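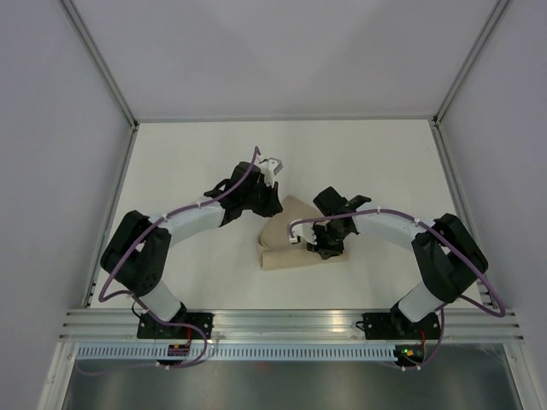 A beige cloth, folded, on a white worktop.

So, the great linen cupboard sort-out is finally done, and I have Opinions about folding that I didn't have a month ago. If you're only here for the soup recipe I promised, sorry, that's coming next time (I still haven't got the seasoning right and the last lot tasted of pond).

It started in July with me trying to find one single napkin. I opened the cupboard on the landing and a whole shelf slid out on to my feet - tea towels, pillowcases, two tablecloths I'd forgotten I owned and a bath mat from the old flat. I stuffed it all back in, leaned on the door until it clicked, and used kitchen roll. Then the same thing happened the next morning and I thought right, enough.

I took the lot downstairs and piled it on the settee. 112 pieces! I counted them because I'd had a bet with my sister Titia, who said it would be over a hundred, and I'd said don't be daft, we're two people and a cat. I owe her a curry.

The keep pile was easy enough to start with. Anything with a hole went, anything that had gone that sad grey colour went, and the fitted sheets for a bed we sold when we moved went too, into a bag for the dog rescue in Bramwell, who are always glad of old bedding. It was the plain cloths that slowed me down. I've got a real weakness for a plain cloth. Beige, oatmeal, stone, whatever they're calling it this year, I see a stack of them in a shop and I'm gone. They go with every plate I own, they don't show tea, and you can put one under a loaf or over a bowl of dough or round a jar of chutney if you're giving it to somebody. Titia says they look like bandages. Titia owns napkins with lobsters on.

Anyway, folding. I have always folded things the way my mum did, in half and in half again and then once more if it still looked big, and it's fine, except that everything comes out a slightly different size and the pile leans. My neighbour Gönül Karaca used to do the linen for a hotel, years ago now, and she came round for a coffee and saw the settee and put her cup down very slowly. Then she showed me how to do it properly, and I've been doing it her way ever since.

You need a flat surface, for a start. I'd been folding in mid-air, holding the corners and flapping, and Gönül wouldn't have it. Clear the worktop, wipe it, dry it, lay the cloth out and smooth it from the middle towards the edges with the flat of your hand. A pale worktop is lovely for this, by the way, even with a pale cloth on it, and I found it much easier than doing it on the patterned oilcloth on our kitchen table, where I kept losing the hem among the lemons.

Then you match the corners first and forget about the crease. I used to go straight for the crease! Bring the two far corners down to the two near ones, get those sitting exactly on top of each other, and only then run your hand along the fold. If the cloth's been through a hot wash a few times it won't be square any more, so share the difference out between the two sides and don't fight it. Next fold goes side to side, same again, corners first. Small napkins stop there. Tea towels get folded in thirds lengthways and then in half, and she puts them on the shelf with the fold facing out so you see a row of soft rounded edges and no flappy bits.

She does a tea towel in the time it takes me to find the label. I asked whether she ironed them first and she gave me a look. Apparently if you fold them while they're just barely warm from the line you don't need to, though I've tried that and mine still come out a bit rumpled, so perhaps it's the Bramwell sunshine or perhaps it's me.

The cupboard now goes like this. Sheets at the bottom, as whole sets, tucked inside one of their own pillowcases. Towels in the middle. Tablecloths and napkins at eye level, with the plain ones on the left and the two Christmas ones on the right. Tea towels have moved down to the kitchen altogether, 30 of them, in the deep drawer that used to be carrier bags. I kept 6 of the really old ones back for windows and muddy paws and they live under the sink.

And there's a gap! An entire half shelf with nothing on it. I keep opening the door to look at it. Him indoors suggested we put the board games there and I said we'd see, which he knows perfectly well means no.

I did wobble slightly at the market on the way home from the dog rescue. There was a stall with linen cloths, a sort of sandy beige, very soft, and I picked one up and folded it on the edge of the table, corners first, just to see how it would sit. It sat beautifully. I put it back. Then I went and had a bun, and on the way back to the car I bought two.

Soup next time, pond permitting.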